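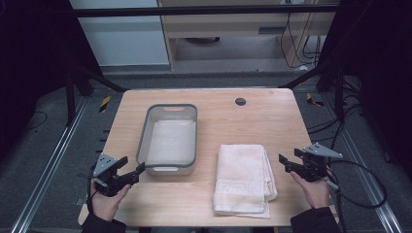
Come fold towels with us (paid, part time, Samden site)

Posted Mar 10, 2026

Hi! I run the demonstration room at Steleo, and I'm looking for 6 more people to join us for the spring round of collecting. If you can fold a towel and you don't mind doing it again, and again, and then a little differently, please keep reading.

What we do all day is record people doing ordinary household jobs with a pair of handheld grippers, one in each hand. You squeeze, the jaws close, and the whole movement gets saved as one example. Those examples go to the learning team, who use them to train a policy (that's the software that decides how a robot moves). We wrapped up February with 2,484 good examples on the Husano set, all laundry and tidying, and the team would like a whole lot more. Towels into basins, towels out of basins, towels folded in half, in thirds, badly, nicely. Yes, badly too! The software needs to see how a person rescues a lopsided fold, so please don't come in thinking you have to be perfect.

A shift is four hours with a proper break in the middle. You stand at a table, I set the start position, you do the task, you reset, and off you go again. Most people land on a rhythm by the second day. The first day is clumsy for everybody - I dropped the same washcloth for most of a morning when I started - and we don't keep anything from your first day anyway, so you can relax and get used to the feel of it. Training is paid at the same rate as everything else.

Who I'd love to hear from: anybody 18 or over who can stand for a couple of hours at a stretch and use both hands comfortably. You don't need any background in robots or computers. Our current crew includes a former florist, two nursing students and a guy who used to hang drywall, and they're all great at it. Patience helps a lot. So does being the kind of person who'll say "that one was bad, toss it" without being asked, because a bad example that sneaks in costs us more than a slow afternoon.

A few practical things. The grippers aren't heavy, but they do have cables, and your wrists will notice them by the end of the first week. We rotate tasks and we'd much rather you stop early than push through soreness. Long sleeves are fine if they're snug at the wrist. Please leave rings and bracelets at home, and wear closed shoes. We record the movement of your hands and the view of the table, and you'll get a plain-English consent form to read before you sign up for anything. Take it home, ask questions, bring it back whenever.

Pay is $94 per shift, and you can pick up between two and four shifts a week. Anyone who finishes the whole round gets a $400 completion bonus on top. Mornings and afternoons are both open right now, evenings are full. Parking is free behind the building, and the Medeiros Street bus stops right across from our door.

To apply, fill out the short form on the Steleo jobs page and choose "Demonstration room, Samden." No resume needed. Just tell me which shifts would work, whether you're left- or right-handed (we want both, and lefties are in short supply!), and anything we should know to make the table comfortable for you - the height adjusts on two of the stations. I read every form myself and I'll write back either way. After that it's a short visit where you try the grippers out and decide if you like it.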